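Stongate Desk Tidy Set
Data card, release 15

Head-view recordings of a person folding small cloth items and packing them into a clear plastic box. Trurnex sells the set to teams training two-armed robots on soft goods.

Contents
Sessions: 328
Clips: 3,595
Views: head only
Labels: start and end of each grasp, fold, placement and lid contact

What you get
One archive per session, with video, a label file and a short text log. The loader reads all of them without conversion. Hand pose is not included — it is sold separately as the Aydoğan add-on.

Known limits
Fingers often hide the edge of the cloth during a fold. Dark items inside the box are hard to separate from each other, and we left 29 clips unlabeled for that reason. Clear lids pick up reflections. All desks are white; results on wood or patterned tops have not been tested.

License
Single site, research or commercial. Resale of raw clips is not allowed.

Sample stills 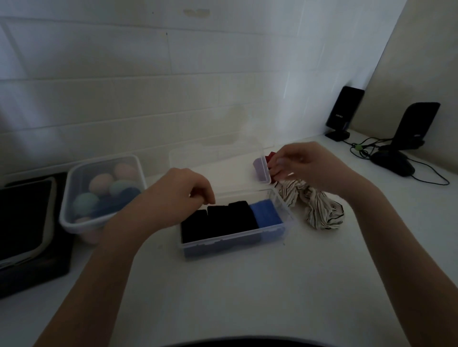
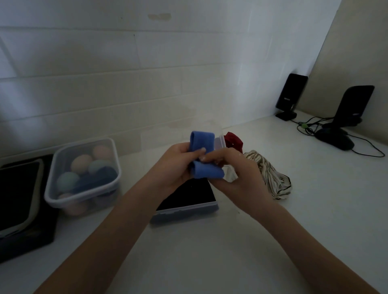
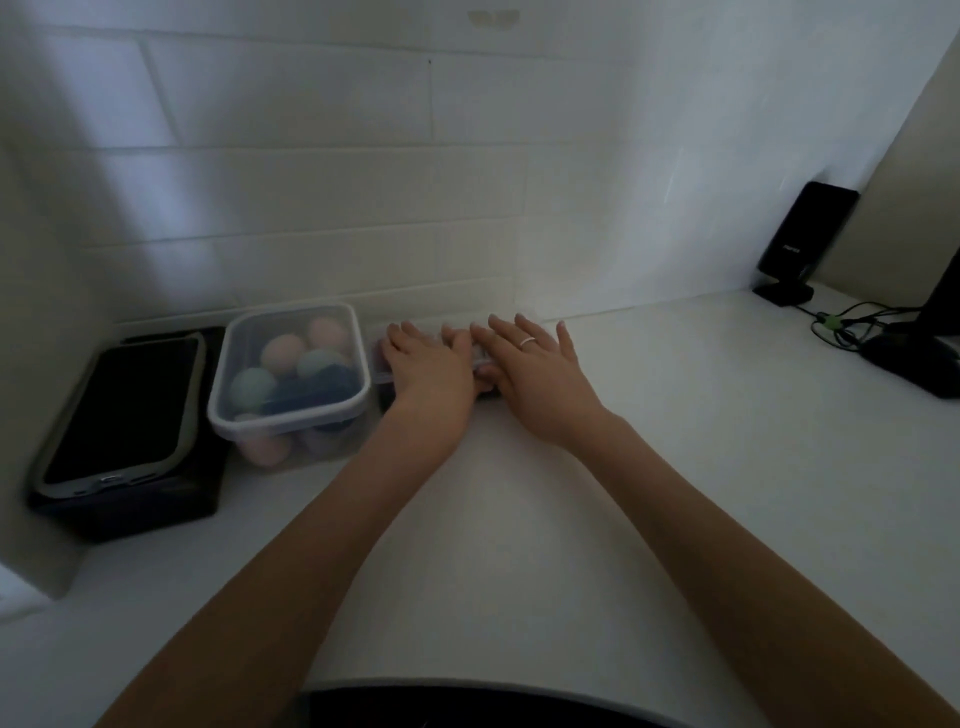 Head view, white desk with clear plastic containers, both hands in view.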